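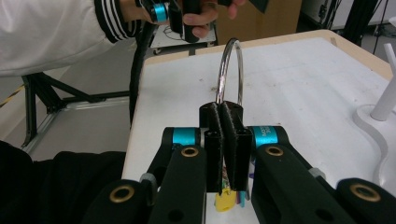

サルサイド、1月 ── 講義資料 第6回「家事・軽作業の自動化の現状」
担当:Els Kuipers 演習:Farzana Mollah

1. 今回の範囲
前回は移動と経路計画を扱った。今回は手先の作業に限る。対象は、鍵を輪に通す、輪を釘に掛ける、小物を仕分けるといった、家庭の玄関先にも工場の組立台にもある短い作業である。冒頭の写真では、内側に起毛状のパッドを張った二本の平らな指が、光沢のある金属の輪の下部を挟んでいる。

2. 輪状の金属物を把持する場合の問題
(1) 接触面積。平行な指で細い輪を挟むと、接触はほぼ線状になる。把持力を上げても、接触線まわりの回転は十分に抑えられない。パッドの変形で接触幅を稼ぐのが一般的な対処である。
(2) 姿勢の推定。鏡面は周囲を映し込むため、深度計測に欠測が出やすい。写真の輪にも白い天板が映っている。輪郭のみから推定すると、傾きの符号が決まらないことがある。
(3) 遮蔽。指の近くに置いたカメラでは、指とリンクが対象の手前を覆う。写真でも、台上の黄色い小物と、その右の色のついた薄い小物は一部しか見えない。

3. 両手作業
輪に物を通す作業では、片方が輪の姿勢を保ち、他方が相手部品を動かす。誤差は両手の位置誤差の和として現れるので、片手ごとの精度仕様だけで可否を判断してはならない。写真の奥には、人の手が握る二つ目のグリッパーがある。人が道具を持つ場合、腕の軌道生成は人が担う。したがって、その成功率を自律動作の成功率として引用しないこと。

4. 現状の評価
演習室のPrins作業台で行った試験の結果を示す。
対象:輪を台上から拾い、釘に掛ける
試行:116回(自律動作)
制限時間:1試行15秒
主な失敗:把持後の回転、釘先端での引っ掛かり
釘先端での失敗は、接触を検知した後の復帰動作がないことによる。人は先端に当たると輪をわずかに戻し、角度を変えて再度近づける。この動作は位置制御だけでは記述しにくい。力覚を用いた手法は配布論文(Halvorsen、Dijkstra)の第3節を参照。
Grollwood方式の模倣学習では、3,000を超える実演を学習に用いる。配置が学習時の範囲にあれば安定するが、輪の径や台の高さを変えた場合の性能は別に測る必要がある。

5. 実用化の判断
工場では、治具で輪の向きを揃えれば問題(2)はほぼ消える。専用機で足りる工程が多く、汎用の手を入れる理由は品種切替の頻度で決まる。家庭では治具を前提にできない。置き場所も照明も毎回異なり、失敗時に復旧する作業者もいない。現時点では、単一の作業を限定条件下で行う段階とみなすのが妥当である。食器の片付けや洗濯物の整理のように工程が連なる場合、各工程の成功率の積が全体を制約する。

6. 課題
a. 細い輪を二指で挟んだときの接触モデルを立て、回転が始まる条件を導け。パッドは線形弾性とする。
b. 一工程の成功率をpとし、独立な6工程を連続して行うときの全体の成功率を求めよ。各工程で一度だけ再試行を許す場合と比較すること。
c. 釘への掛け動作について、接触検知後の復帰手順を状態遷移図で示せ。
提出先はCoppens研究室前の箱。図は手書きで可。bの計算過程は省略しないこと。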